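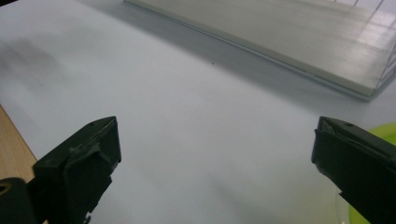 Fig. 1. Two dark gripper fingers, facing each other over a white surface.

Small Business Finance, Session 9
Reading a trade credit policy before you sign it
Handout, 23 April 2022

Okay, so last time we left Plendton (our made-up-on-the-whiteboard joinery firm) with a full order book and almost nothing in the bank. I promised we'd pick up with the receivables, and we will, but first a quick fix to my notes from session 8: I wrote "creditor days" in the second table and I meant "debtor days." Please change it in your copy, it trips people up on the homework!

Where we are

Plendton sells to two big customers, Astgate and Starkholm, and a long tail of small ones. Astgate pays on the dot. Starkholm's terms say 31 days and the money shows up whenever it shows up. The oldest unpaid invoice is for $3,315, and I want you to keep that one in mind, as we'll use it all the way through.

Debtor days again, quickly

Receivables divided by credit sales for the year, times 365. I know you know this. What I'd like you to get into the habit of doing is running it customer by customer. The overall figure for Plendton looks perfectly healthy, and that's Astgate doing all the work. Take Astgate out and run it again (question 2 on the sheet) and you'll see why the owner isn't sleeping.

What the policy covers

Trade credit insurance pays you some percentage of an invoice when the buyer can't pay. Things I'd look for, in the order I'd look for them:

The insured percentage. It's rarely the full invoice.
The credit limit on each named buyer. Anything you ship over the limit is your own risk.
The waiting period for slow payment, as opposed to outright insolvency.
The reporting deadline. Miss it and you may have no claim at all.
Disputed invoices. If Starkholm says the doors were the wrong size, most policies wait until that's settled.

That last one caught about half the group last October, so read the clause twice.

Before next time

Read the Juhász case in the course pack, up to the cash flow table (skip the appendix, it's long and we won't touch it). Then redo Plendton's forecast with the $3,315 arriving a full quarter late, and bring a printout or a laptop. Rough numbers are fine!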